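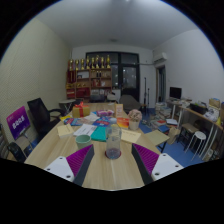 The long table, August. Gift box with the red bow and all.

So the table is still like this. Books, booklets, papers, my green cup, more papers. I keep telling people I'm sorting it and then I sit down and read one of the booklets instead.

Plan for tonight, quick because I have to leave by 6:
papers first. Anything from Brolside goes with the teal folder or book, whichever it is, rest gets recycled
books back to room 401, the cream ones are Nathalie Bergeron's and she has asked twice
gift stays put untill Zachary Fortin comes by. Do NOT move the gift

Flowers can stay too. I like the dusty pink, and they make the right edge look like somebody meant it.

Bought 3 storage boxes last month, was so sure that would fix things. They're in the hall closet. Empty. Nathalie says get rid of 100 things and then talk about boxes, and ok, fair, but she has a garage.

Anyway. Clear bottle gets a refill, phone goes in the other room, and I start at the far end and work back toward my chair. Will post again when theres enough clear table to eat dinner on. Might be a while, I still haven't opened the mail.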